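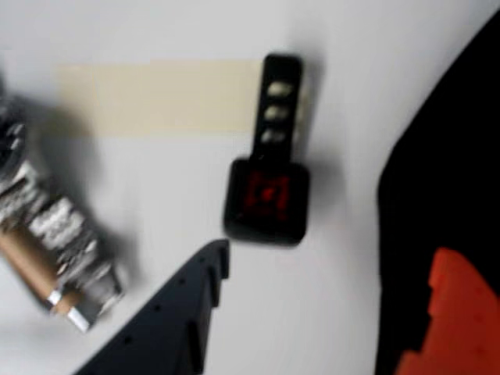 Feltstead Two-Color Finger Kit: Gallery and Notes

Posted 8/22/26 by Stinmont Automation Supply

The Feltstead kit is a replacement finger set for parallel two-finger grippers used in tabletop picking. It ships as one dark finger and one orange-red finger with matching stepped tips. The kit on this page is Revision 3, photographed at work at our Guimarães bench. Revision 2 parts are still supported but are no longer sold as a pair.

The gallery covers the fingers in use on mixed small objects. Dimensional drawings are in the download area and are the only source to use for clearance calculations. Please do not scale from the photographs.

What the kit is for

Feltstead fingers are meant for small loose objects on a flat surface: office supplies, light hardware, short cables, clips, adapters. They were designed for cells in which the parts change every day and dedicated tooling would cost more than the job. A customer with one part and one orientation will be better served by a machined jaw, and we will quote that on request.

The rated payload for the pair is 700 g, held at the tip, with the finger faces clean. The rating assumes a rigid part with two roughly parallel sides. It drops for round or tapered parts, and the derating chart in the manual should be followed. Bags, film and other limp items carry no rating.

The fingers

Each finger is plastic, with an angled profile that steps in toward a notched tip. Small holes run along the side. The holes accept the optional pad carriers and can also be used to tie down a thin sensor lead. They are not structural mounting points. Do not hang a camera or a light from them.

The two colors are the main difference between this kit and most sets in the same price range. With a pair in a single color, it is easy to swap left and right in setup notes, in offset tables and in vision annotations. With one dark finger and one orange-red finger the operator can write "dark side low" and be understood. The colors also give a vision system two distinct regions to segment at the tip. We do not supply segmentation software and make no claim about any particular package.

The orange-red finger widens into a broader block toward its base. Allow for this when working near bin walls or fences. Most contact marks on returned fingers are found on the outer edge of that block, usually from a vertical approach programmed with the dimensions of the older part.

The work

Bench runs use a white flat surface and a mixed set of objects. The set is changed between runs and no fixtures are used. Objects are left where they fall, including on top of one another, and the operator may not straighten them. Parts that touch or overlap are the usual condition in the applications our customers describe, so a spread-out set would say little about the fingers.

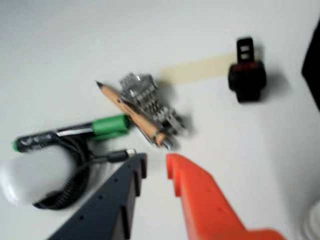 Fingers held apart below a short unpainted pencil lying across a silver metal part. The black coiled cable is at left, the masking tape strip at upper right.

Notes on object types

Pencils and similar rods. Approach across the long axis. The notch at the tip helps locate a thin rod when both fingers reach the same height, and a mismatch in finger height will roll the rod out toward the higher side. Check height with the gauge block supplied in the kit before the first run of the day.

Perforated or ridged metal. Bright metal parts reflect overhead light and tend to produce gaps in depth data. The fingers cannot correct for this. If the pick point comes from a depth camera, use a diffused light and take the pick point from the edge of the part. Openings in the part may catch a finger tip during a retreat, and a short vertical lift before any sideways motion is recommended.

Stacked parts. If a light part lies across a heavier one, take the upper part first and capture a new view before planning the next pick. The lower part will often have shifted. A grasp that closes on both parts should be treated as a failed grasp even when both are lifted.

Coiled cable. Close on a straight length or on the plug body where possible. A grip on the coil itself stretches the coil during the lift, and the free end may then drag other objects along the surface. Cable connected to a device should be handled as one object with the device.

Tape. Masking tape stuck to the surface should be excluded from the pick list. The tips are not thin enough to lift a tape edge, and repeated attempts will wear them. Thin flat items in general are outside the scope of this kit. The Cledometti vacuum cup adapter is the part we suggest for those.

Small upright items. Items that stand on end will fall if touched by one finger before the other. Reduce the closing speed and center the opening on the item. If the controller has a centering routine with force feedback, enable it for this class.

Setup

Remove the existing fingers and clean the mounting faces. Fit the dark finger on the side marked A on the adapter plate and the orange-red finger on side B. Reversing them does no damage but makes the printed offset table wrong. Tighten the screws evenly to the value on the setup card. Do not use thread locker on the plastic side.

Close the gripper slowly at low force and look through the tips from the side. The steps should meet along their full height. If light is visible at the base only, loosen both fingers, close again and retighten with the gripper closed. If light is visible at the tip, replace the adapter plate.

Enter the new tool length in the controller before moving to the work surface. Revision 3 is longer than the previous part. A controller that still holds the old value will drive the tips into the table.

Wear and replacement

Inspect the notches weekly. A rounded notch will still hold a block but will lose thin rods. Fingers can be ordered singly in either color, though we advise replacing them as a pair once the notch wear can be felt with a fingernail. Wipe with a damp cloth. Solvents attack the surface and void the warranty.

Known limitations

The plastic flexes under load. On grippers with high closing force the tips will bow outward before the force limit is reached, and position readings will then understate the width of the part. Keep closing force within the range on the setup card.

The orange-red finger is a poor choice under red or amber task lighting, where its contrast with a light surface is reduced. An all-dark pair is available for such cells under a separate part number.

The fingers have not been tested for food contact, washdown or clean room use. They are not rated for parts hot enough to require gloves.

Price and supply

The complete kit is $1,995 and includes both fingers, the adapter plate, screws, the gauge block, a set of pad carriers and the printed setup card. The Cledometti adapter is sold separately. Orders placed on stock items leave the warehouse within 72 hours. Adapter plates for less common wrists are made to order, and the lead time is confirmed in the quotation.

A revised pad carrier with a softer face is planned for November. It will fit the present fingers without modification, and existing kits do not need to be returned.

Downloads

Setup card, Revision 3
Derating chart
Dimensional drawings, finger pair and adapter plate
Offset table, standard wrists

For a quotation, send the gripper model, the wrist pattern and a short list of the parts to be handled. Include the lightest and heaviest part in the list, and mention any part that is reflective, limp or attached to a cable.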